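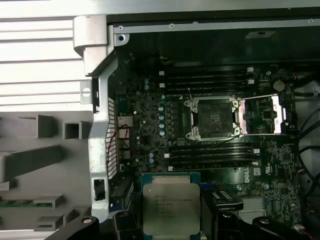

Gokov's office asked last month why the refurb count is behind when the machines were "already donated and sitting there." Fair question, short answer is processors. Fakhoury sent the workstations without them and the matching parts came in late.

Where we are, end of November:

Workstations recieved: 313
Finished and tested: 271
Waiting on memory: 23
Rest are for parts, bad boards mostly, bent socket pins on several.

CPU installs going OK now. Slow bit is the socket, load plate up, check the pins under a light, seat the chip, plate down. No rushing that. Memory goes in after, slots on both sides of the socket, then a first boot and BIOS reset. Changing the coin cell on every board while it's open, cheap and saves a callback.

Spending: 2,000 left on the parts line. Most of that goes to memory and thermal paste. Would like to move what's over to shipping, need a yes from you on that.

Deliveries: Rovness school sites done. Oretora has its first batch, second one held untill the memory shows up.

Still to do: asset labels, warranty sheet for the sites, final list of scrapped boards. Will send the list with the next report, serials are in two different spreadsheets right now and need merging.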